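4. Entretien des bonnets et accessoires en maille

Ce chapitre concerne le programme Délicat de la laveuse Tornuneo Mora. Pour le coton, voir le chapitre 3.

4.1 Préparation

1. Retournez les articles sur l'envers.
2. Fermez les attaches et retirez les pompons amovibles.
3. Placez les mailles à poils longs dans un filet de lavage.
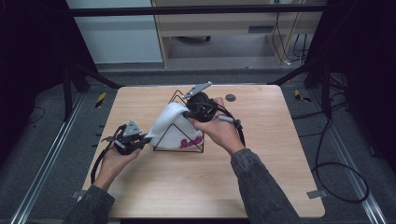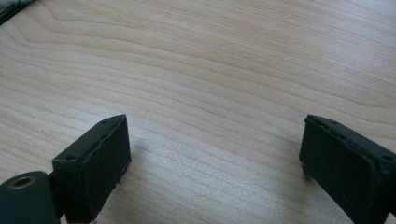
Bonnet blanc à revers avec lettrage, au-dessus d'une table en bois clair (première et troisième vues).

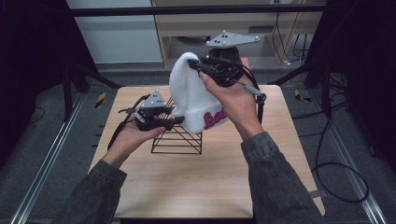
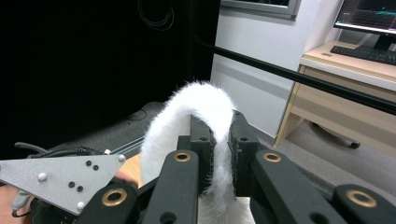
4.2 Lavage

4. Versez la lessive liquide dans le bac gauche, jusqu'au repère.
5. Tournez le sélecteur sur Délicat. La durée affichée est de 46 minutes.
6. Appuyez sur Départ. Le hublot reste verrouillé jusqu'au signal sonore.

Attention : ne dépassez pas 200 tr/min à l'essorage. N'utilisez jamais le cycle à 95 °C pour la laine.

4.3 Séchage

7. Pressez l'article dans une serviette, sans le tordre.
8. Posez-le à plat, loin d'un radiateur.

Remarque : si le code E4 s'affiche, nettoyez le filtre (voir 7.2).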